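4.2 Home installation and kitchen task

The second build was put together in the Lenside workshop, a shared space with a pillar drill, two benches and a small lathe, and was then moved to a flat for testing. The arm kit came from Herance and the joint drivers from Nenden. The base was cut from plywood offcuts and carries a steel plate for ballast. Total parts cost was held under 3,000 pounds, and the payload at full reach was up to 200 grams, enough for a small plate but little more.

Wiring took longer than planned. The first loom ran along the outside of the upper link and caught on cupboard handles, so it was re-routed through the hollow of the shoulder joint. We used the Mustonen control board from the first build without changes, apart from a new fuse holder. Its firmware was frozen on 10/23/21 and was left alone for the rest of the work.

The workshop bench had been a poor stand-in for a kitchen. It had one height, one surface and no doors. In the flat, the controller had to deal with counters that meet at a corner, storage below waist height and fronts with no handle to hook. The put-away task was therefore split into two stages: find loose tableware on the counter, then find an open storage unit and choose a place in it. Only the first stage had been tried at Lenside.

We logged 347 head-camera views and labelled them by hand. Figure 9 gives one of them, with both stages present in a single view.
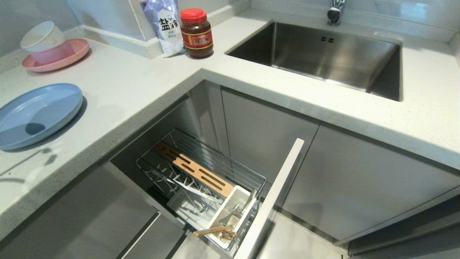

Vol. 14, No. 2, p. 88

Figure 9. Head-camera view of the counter corner with the pull-out unit open.

The blue plate in the foreground is an easy target, since its colour stands well apart from the pale grey counter. The cup resting on the pink plate is harder: the two share a colour at the point where they meet, and our labels treat them as separate items. The salt packet and the sauce jar were marked as not to be moved.

The pull-out unit is the more awkward half of the task. A wooden knife block lies diagonally across the top of the basket, over the white rack insert, and so the planner must not treat the rack as clear from above. Chopsticks stick out of the caddy at the front — thin shapes of this sort were often missed by our depth filter, and we added a fixed margin over any region labelled as a caddy.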